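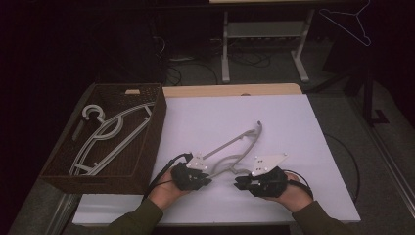
Clothes Hanger Storage in Shared Student Rooms
Project report, Household Studies
Fionnuala Conneely and Kathleen Keane

1. Purpose

The project examined how spare clothes hangers may be stored in a shared room so that they can be taken out singly and without tangling. The work was carried out in May.

2. Materials

Light gray plastic hangers were used throughout, together with an open-topped rectangular basket of dark brown woven wicker. A white board was laid on the table as a sorting surface.

3. Method

Hangers were taken up one at a time, held level over the board and transferred. Two arrangements were compared: hangers laid loosely across one another, and hangers placed with all hooks at the same end. Each arrangement was tested 200 times.

4. Findings

Loosely laid hangers caught at the hook in 4 of every ten removals. Aligned hangers caught seldom, although the basket then held fewer of them. The authors recommend the aligned arrangement for the Buckley residence. Test sheets are held with the department.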